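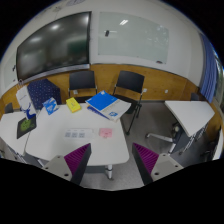
Jade Dhillon wrote this morning that the October bookings are still missing from her calendar, although she removed the feed and added it again, and that on the booking page itself they are all present. I have therefore opened the ticket again.

Print this page | E-mail this page
Shares: 3 | Comments: 9

Ticket 1296
Subject: Room bookings do not arrive in subscribed calendars
Product: Andus room booking, calendar feed
Site: Sumholm, meeting rooms
Status: Solved
Reported by: Jade Dhillon
Handled by: Judit Balogh
Reopened: Sunday, July 19, 2020

Problem

The meeting rooms at Sumholm are booked on the Andus page. Most colleagues do not look at this page. They subscribe to the feed and see the bookings in their own calendar program. Until the spring this worked well. Now the summer bookings come through, but the later ones do not. There is no error message. The calendar says that it was updated, and the last booking one can see is at the end of September.

In the first round I took this for a problem of old data on the computer of the user, and I closed the ticket too early. I am sorry for this.

What I tried

1. I subscribed to the feed with a new, empty calendar on my own laptop. Same result, nothing in October. So the fault is not on Jade's computer.

2. I opened the feed address in the browser and saved the file. The October bookings are not in the file either. This means the calendar programs show correctly what they receive.

3. I made a test booking in August with the name "test Judit". After the next refresh it was in the feed, but then the last booking of September was gone. I deleted the test and the September booking came back.

4. I counted the entries in the saved file. There are 200. I saved it once more after adding a second test, and there were again 200.

After this it was clear to me that the feed has a limit and that everything after the limit is left out silently. I could not find the setting in the administration menu, so I asked Carter Gauthier.

Reply from Carter Gauthier

The limit is there, but you won't see it unless you're logged in as the site owner. Look under Feeds, then Advanced, "maximum entries." Before you raise it, check the start date of the feed. If it's blank, the feed starts with the very first booking you ever made, and the old ones eat up the space.

Solution

Carter was right about the start date, the field was blank. Lucie Lévesque has the owner login and we made the change together on the telephone. The feed now starts with the first day of the current month. We did not change the limit. The saved file is much shorter now and the October bookings are in it, also the weekly one at 9 o'clock which Jade was asking for.

Jade confirmed that she sees them. In her program it was necessary to press "Refresh" by hand one time.

Still open

Past months are no longer visible in the feed. Anastasia Economou uses them for her yearly overview. I have shown her the export on the booking page, which still contains everything, but the columns have a different order and she must adapt her sheet. If this is too much work for her, we can make a second feed only for the past.

I have also asked Andus whether a warning could be shown when entries are left out. No answer until now.

Related tickets
Repeating bookings disappear after a public holiday
Maurya door display shows the room as free during a booking
Cannot log in to Skotico with the new password
Confirmation mail arrives two times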